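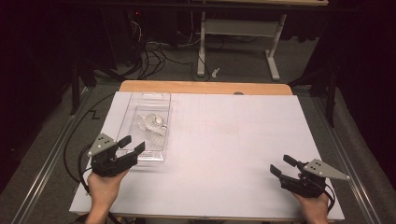 Posted by Lindalva Frota | Ticket 2864 | Hardware > Hand-held grippers | Status: Closed
Last reply by Zübeyde Işık
6 shares · 9 comments

Right gripper jaw width freezes part way through a recording

Station: Güneş
Grippers: Mudex hand-held pair, wired
Recorder: Clustetti
Viewer: Plotberg
Priority: Medium, later raised to High

Original report (Lindalva Frota)

The jaw width value from the right gripper stops changing during a recording. The position of the gripper carries on as normal and so does everything from the left one. Clustetti shows no error and the status light in the recorder window stays green.

The task is the shuttlecock one. Two shuttlecocks start in the clear tray on the left of the white board. The operator takes them out one at a time with either gripper and puts them down on the right half of the board. The second one usually means reaching across with the right gripper.

I found it when I opened a batch in Plotberg before sending it on. In several recordings the right jaw line goes flat as the gripper gets to the tray and stays flat until the end. The video has the jaws closing on the shuttlecock and opening again, so the hand was doing the right thing and the number was wrong.

I went through all 63 recordings in the batch and 30 have the flat line. I can't see a pattern by operator. All of them are at this station.

Already tried:
- Restarted Clustetti. Fine for a few recordings, then the same again.
- Restarted the computer. Same result.
- Ran jaw calibration on both grippers. Both passed.

Reply (Zübeyde Işık), 10.15

Thanks. Please stop recording on that station for now and don't delete the bad files, I need them.

Can you tell me whether the value freezes at the same number each time, or at whatever it was last reading? And does it come back if you leave the gripper still on the board?

Reply (Lindalva Frota), 10.40

Whatever it was last reading. It's often half open, as that is how people hold the jaws on the way over to the tray.

It doesn't come back when left alone. It comes back when the recording is stopped and a new one started.

Reply (Zübeyde Işık), 11.20

That sounds like the recorder repeating the last value it had. If the jaw sensor stops sending, Clustetti fills in with the previous reading until the file is closed. It should warn you and it doesn't. I'm opening a separate ticket for that.

So the question is why the sensor stops sending. Please swap the two cables at the computer end only, leave the grippers as they are, and do ten runs of the same task.

Reply (Lindalva Frota), 13.05

Swapped at the computer end. The fault stayed with the right gripper. So it isn't the port.

Then I swapped the grippers over, each keeping its own cable. The fault moved to the left hand, but it happened much less, once in the ten runs. I had to reach over to the far right of the board to get it to do it.

Reply (Zübeyde Işık), 13.30

Good, that narrows it to that gripper or its cable. The reach seems to matter. Where does the cable go when you reach for the tray?

Reply (Lindalva Frota), 13.50

It comes off the gripper and goes down over the near right of the table. With the hand on the right half of the board there is plenty of slack. When the hand goes across to the tray the slack is used up and the cable lies tight against the table edge. The left one loops down the left side and hardly moves, the tray being on that side anyway.

I held the gripper still at the tray and pulled lightly on the cable near the plug. The jaw value stopped. I did it again with a fresh recording and it stopped again.

One more thing, and this is why I'm asking for the priority to go up. On one pull the gripper turned in my hand and the jaws shut on the side of my finger. No injury, but I'd like it noted. An operator who feels a tug while closing the jaws will pull harder.

Reply (Zübeyde Işık), 14.10

Noted and raised to High. Nobody is to use that gripper until the cable has been changed. Please put a label on it and take it off the station.

Work done (Zübeyde Işık)

Took the back cover off the right gripper. The clamp that holds the cable had come loose and the strain was going straight on to the plug. One of the pins for the jaw sensor was bent and only touching when the cable was slack. The pins for power looked fine, which fits with the gripper never switching off.

Changed the cable for a longer one from the spares drawer. Tightened the clamp and checked the left gripper as well. Its clamp was sound.

The new cable is fixed to the rail on the right with enough length to reach the far left corner of the board. Nothing should be tied to the table itself.

Test (Lindalva Frota)

Repeated the task, right hand only, both shuttlecocks, starting from the tray every time. Also pulled on the cable while recording. The right jaw line in Plotberg follows the video in every run. No tug felt when reaching across.

What to do with the old recordings

The 30 bad files have been marked in Plotberg as "jaw width missing". Please leave them out of any export. We may try to work out the jaw opening from the video, but that is not part of this ticket. The other 33 can be used.

Before each session on this station

1. Hold each gripper over all four corners of the board. The cable must not go tight.
2. Open and close the jaws at each corner and watch the number change in Clustetti.
3. If it doesn't change, stop and report it. Don't restart and carry on.

Still open: the missing warning in Clustetti, under its own ticket. Until it is fixed, a green light only means that the recorder is running.

Closed by Zübeyde Işık, 16.45

Was this ticket helpful? 6 found this helpful
Share · Follow · 9 comments

We use cookies to keep you signed in and to remember your ticket filters. Accept all | Manage settings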